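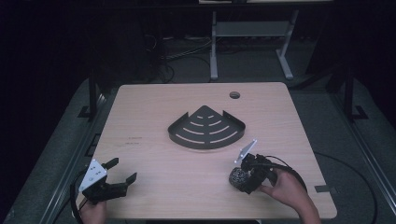
Corner shelf on the bench, one hand-held gripper in each hand.

Surkwood Bench Handling Set – README

Release date: 20 January 2023
Maintainer: Mi-kyung Na
Floor contact: Hubert Widmer

Summary

Surkwood is a set of two-handed handling recordings made by the packing staff at the Loditz site. The parts are small bathroom and kitchen fittings: corner shelves, soap trays, rail brackets, hooks. Each recording covers one part from first approach to release. The operator works with a gripper in each hand, so what is stored is the motion of two grippers and the view from the operator's head.

The set was made to train the bench cell called Wallow. Wallow is meant to take over turning and placing of rigid metal parts on the packing line. It does not box, label or seal.

Contents

The release holds 518 recordings. Of these, 260 are of corner shelves, which are the hardest part in the current range. The remainder are split unevenly over the other fittings. Recordings last roughly 30 seconds; the longest are regrasps on shelves with a low rim.

Each recording has its own folder with the head view, the two gripper tracks, finger opening over time, and a short text note. Notes were typed by the operator after each block and are left as written. Spelling varies. "Flip", "turn" and "roll" are used for the same motion by different people.

Part notes: corner shelf

The shelf is a quarter circle in dark gray metal. It has a raised rim on the two straight edges and along the curve, and a flat base cut with curved slots. Three grasps are used in the set:

– rim grasp, one gripper on each straight edge
– rim and curve, one gripper at the back rim and one at the front
– slot grasp, one finger through the base

The slot grasp was dropped from the work instruction in week two. It marks the finish. Recordings that use it are kept and carry the tag "slot" in the note file. Filter them out if you are training for production.

Start pose is not fixed. The pointed corner may face toward the operator or away. Do not assume the part is centered on the table.

Who recorded it

Five packers from the day shift took part, all of them with at least a year on the line. They were paid their normal rate and taken off piece count for recording blocks. This point was raised by the packers before the work began and was agreed in writing. Nobody was recorded during normal packing work.

Operators are not named in the files. Voices were not recorded. Hands and forearms appear in the head view, and this was stated on the consent sheet. A packer can ask for their recordings to be withdrawn; write to the maintainer and the next release will leave them out.

What changes on the floor

Before Wallow, one packer did the whole sequence: pick, turn, check the rim, place, box. With the cell running, turning and placing move to the machine. The packer keeps the rim check and the boxing, and clears stops. The work has less wrist rotation and more standing and watching. Packers in the first trial reported sore wrists less often and boredom more often, and both are listed as open items.

Rotation between the cell and the manual bench is set at two hours. Widmer asked for it to be written into the shift plan so that a busy day cannot cancel it. No position was removed for this release. The agreement on that point runs to the end of March and is not something this README can extend.

Stop and restart rights belong to the packer at the cell. Changes to cell speed go through the shift lead and are posted at the bench.

Known limits

– Only rigid parts. No bags, film or cardboard.
– All operators are right-handed. Left-hand grasps are underrepresented as the lead motion.
– Finger opening drifts by a small amount late in long blocks. A corrected track is supplied where the drift could be measured.
– Rim defects are not labeled. The set cannot be used to train inspection.
– Table height was the same throughout. The production bench is higher.

Use

Internal use at Loditz and by Cha, the integrator, under the existing contract. The recordings may not be used to time, rank or assess individual packers. Requests for any other use go to the maintainer and to the packers' representative, and need a yes from both.

Changes in this release

Added rail brackets. Renamed the note files to match folder numbers. Removed duplicate shelf recordings left over from the first export. Drift correction redone for the right gripper; the left is unchanged.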